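Bench 2, cube set and table top

Carried over from April: the table still has to be signed off before the Engebretsen parts come in. Tarun re-leveled the feet Monday and I went over it again this morning with the long level. Front left needed another quarter turn. Locknuts done up after, marked with paint pen.

Surface wiped with the mild cleaner only. The solvent left a dull patch on the old top at Wirnville and I don't want to repeat it. Let it dry before putting anything down.

Cubes: weighed on the small scale, tare checked before and after. Heaviest 26 g, the other two within a gram of that. Edges broken lightly with 400 paper where the mold line could be felt. Brijesh wants them all one color for the next set. I would keep them different, it makes the log easier to read. Left open.

Glare from the ceiling fixture was a problem at the far end. Quang swapped the tube for the diffuse one from the Flostberg order. Meter at table height now reads 442 lux, was 513. Good enough for a white top. Wall stays as it is, no backdrop.
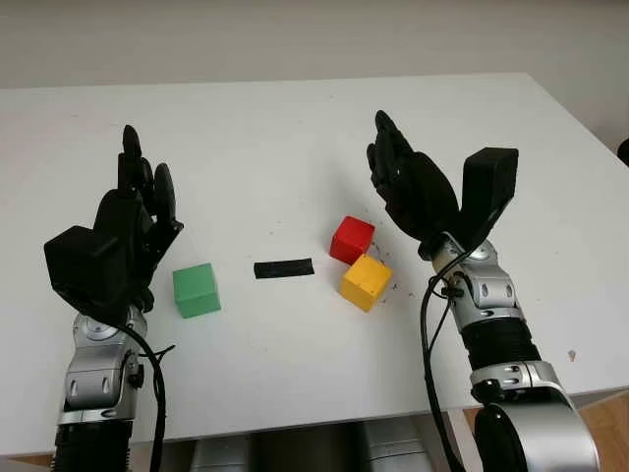
Wirnville annex, May 4, 2022

Three colored cubes out on the white top. One strip of tape down so far. Pencil marks come off too easily, so use the thin tape from the Flunik drawer and cut it with a blade against the steel rule.

To do: second reading on the scale with the cubes in reverse order. Ask Lærke if the spare top is the same thickness. Order tape.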